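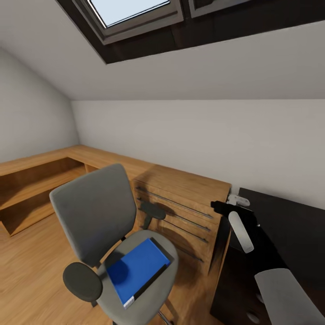

How to prepare a short talk on a weekly Torah portion

Start with the text. Read the whole portion once in translation, without notes or commentary. Then choose one passage, no longer than 15 verses, and read it again slowly.

Step 1. Write down what is odd. Look for a repeated word, a name that changes spelling, or a person who drops out of the story. One good question is enough for a talk of this length.

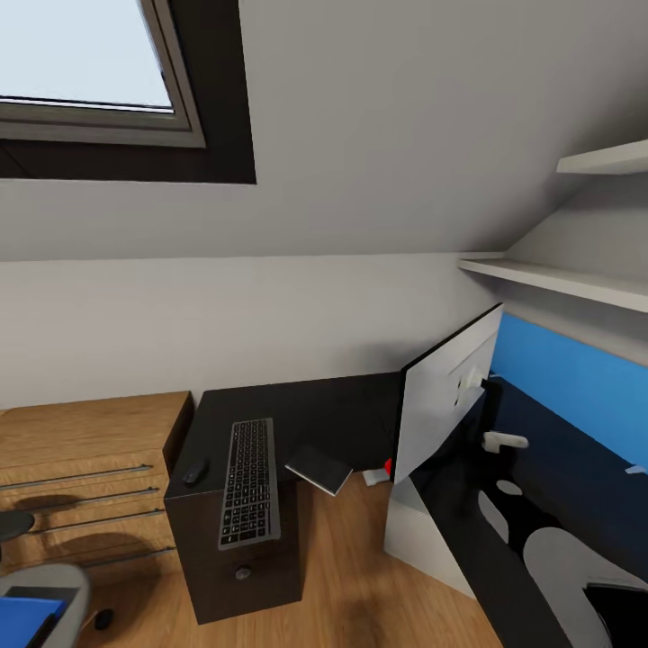 Attic room with roof window and wall shelves

Step 2. Check the question against a second translation. If the oddity disappears, it may belong to the translator. Go back to the Hebrew with a word list -- the Karner list is adequate for beginners.

Step 3. Consult two commentators who disagree. Summarise each in a single sentence and note the verse each one relies on.
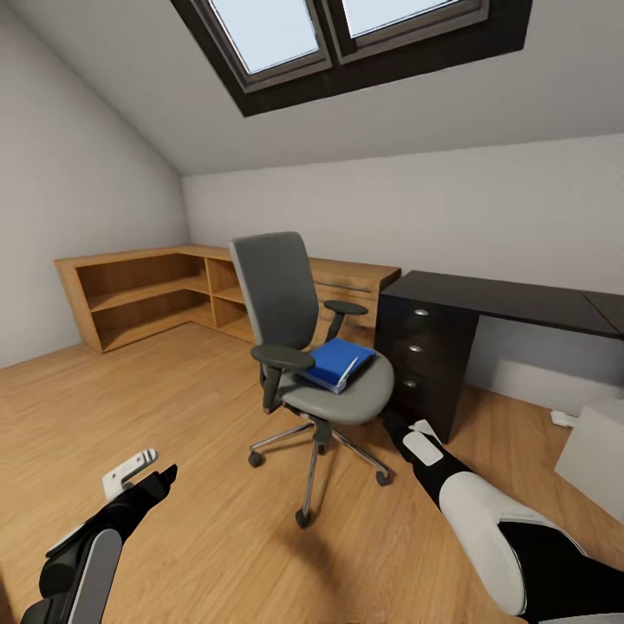 Where both rely on the same verse, quote it in full. Where they do not, quote the shorter one and give the reference for the other.

Step 4. Draft the talk. The sample used in our Sunday class runs to 711 words and takes a little under six minutes at reading pace. Put the question in the first paragraph. Leave your own answer until both commentators have been heard.

Step 5. Read it aloud and cut any sentence you stumble over. Mark Hebrew words with the stress, or you will get them wrong at the lectern. 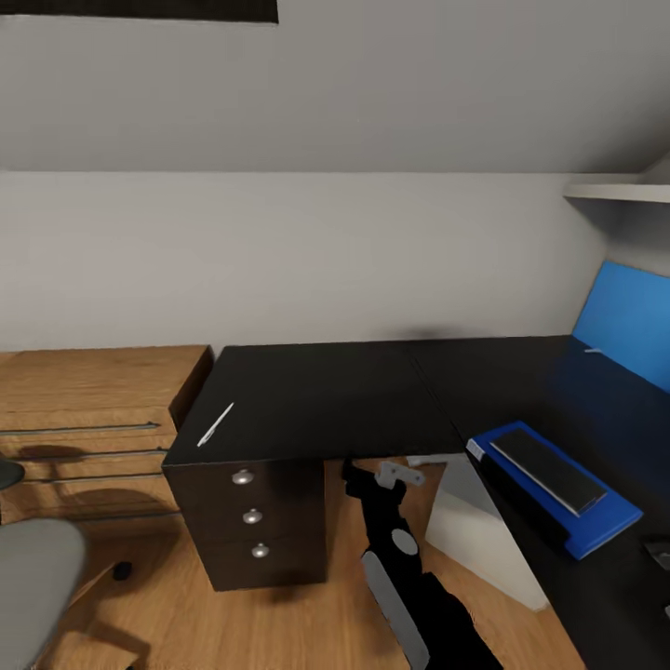
Primville, June

The word list has been revised. It now has 2,831 entries, up from 2,658, and most of the additions are verbs from Numbers. Page references in Step 2 handouts printed before the revision no longer match -- use the entry numbers instead.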